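Uvell pauses its sorting arm after a grip fault, and I'd like to tell you why

For immediate release

Hello all. I usually leave these announcements to our press people, but this one is about my own bench, so you've got me instead. I'm Griet Vandenberghe and I run the handling lab at Uvell. We have stopped customer deliveries of the Madigan hand controller while we put right a fault in how it lets go of things – or, on a bad day, doesn't.

The short version is that the hand can stay closed after it has been told to open. We first saw it in September, when a test item stayed in the fingers and the arm carried on to its next move as if the job was done. Nobody was hurt and nothing was broken, but a hand that thinks it's empty when it's still gripping something is a safety matter. I treated it as one from that afternoon.

We went back to the simplest job we have, which is sorting bits and pieces into two baskets, fruit in one and office supplies in the other. I wrote the labels by hand years ago in my head and in five minutes on the day, and they do the trick! 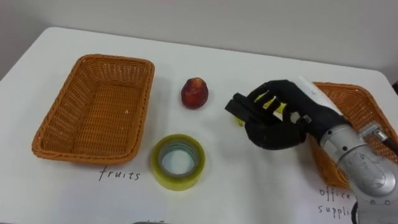 Can a customer's hand fail in this way during normal work?

It can, though only on controllers running the Truslow update, and we've asked every site with that update to switch back to the earlier version before using the arm again. If you're not sure which one you have, the version name comes up on the start screen, and our support desk will happily go through it with you over the phone.

So what have we found? We ran 1,149 grasp and release cycles with the update loaded, and the hand was late in opening on 27 of them. Most of those were late by a blink. A few were late enough for the arm to have set off again, and those are the ones that kept me up at night. With the earlier version we ran 243 cycles and didn't get a single late release, which made me feel a good deal better about asking people to go back to it.

The cause, as far as we can tell, is a timing muddle. The controller sends the open command and then waits for the fingers to report where they are. The update shortened that wait to make the whole thing feel quicker (and it did feel quicker, we were all very pleased with ourselves). If the report came in late, the controller used the previous one and carried on. My team spotted it by reading the logs line by line, with a great deal of tea. 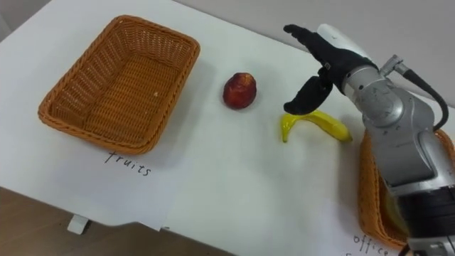 TRUMEL, 28 November 2018 – Uvell has today sent a corrected controller version to its own test benches, and I'm glad to say the first results are good. We've done 253 cycles on it so far with no late releases. I'm not calling it finished on the strength of that. I want the full run repeated, with the same mix of items, before it goes anywhere near a customer.

The new version does two things differently. It waits for a fresh report from the fingers before the arm is allowed to move, and if no report comes it stops the arm and puts a message on the screen. You'll notice the hand is a touch slower between items. I can live with that, and I hope you can too.

While we finish the work, please keep people out of the arm's reach whenever it's powered, even if it looks as though it has stopped. If the hand holds on to something, don't pull at it. Press the stop button, switch off at the wall and ring us. Please save the log as well if you can, as it really does help.

Deliveries of new controllers will stay on hold until the repeat run is done. Anyone waiting for an order will hear from us directly, and you can cancel for a full refund with no fuss at all. I'm sorry for the bother this has caused, particularly to the sites that had only just got their arms up and running.

Press enquiries should go to the Uvell press desk in Trumel. Technical questions can come straight to the handling lab, and I'll answer as many as I can myself.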